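Grokach two-tier wire shelf, white

Filed under: Storage & Tidying, Small Kitchens

I bought the Grokach because my worktop had become a place where things went to be forgotten. It cost £16 from the shop in Plovholm, and came in a box with 2 languages of instructions, neither of which admitted there was a bottom.

Assembly took me 11 minutes, most of them spent holding a side panel the wrong way up. The wires are thin and white and make a grid along the back and sides, with a low rail along the top rear edge to stop your jars making a break for the wall. The front is left open, so there's no such restraint on the lower level. My paprika found this out in its first week.

The two shelf panels are flat, which I like more than I expected to. My old rack, a wobbly Ugwu thing, was bare wire all the way and everything under the size of a tin stood on it like a drunk on a cattle grid. Mugs sit properly on this one. So does a bag of flour, if you fold the top down and speak to it firmly.

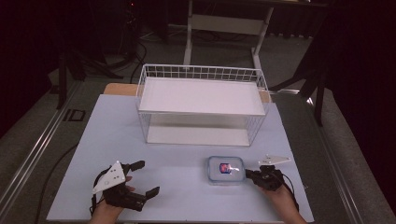
Leftovers tubs are my other reason for wanting a shelf, and I'd measure yours before ordering. The tall ones go on top or go nowhere. Wiping it down is easy enough on the flat parts and tedious in the corners of the grid – I use an old toothbrush, and resent it.

Would I buy a second? Probably, for under the sink, once I've dealt with what's already under the sink.

Lawal Usman, June 2018

Contact Eltitville Home Reviews | © Eltitville | Back to top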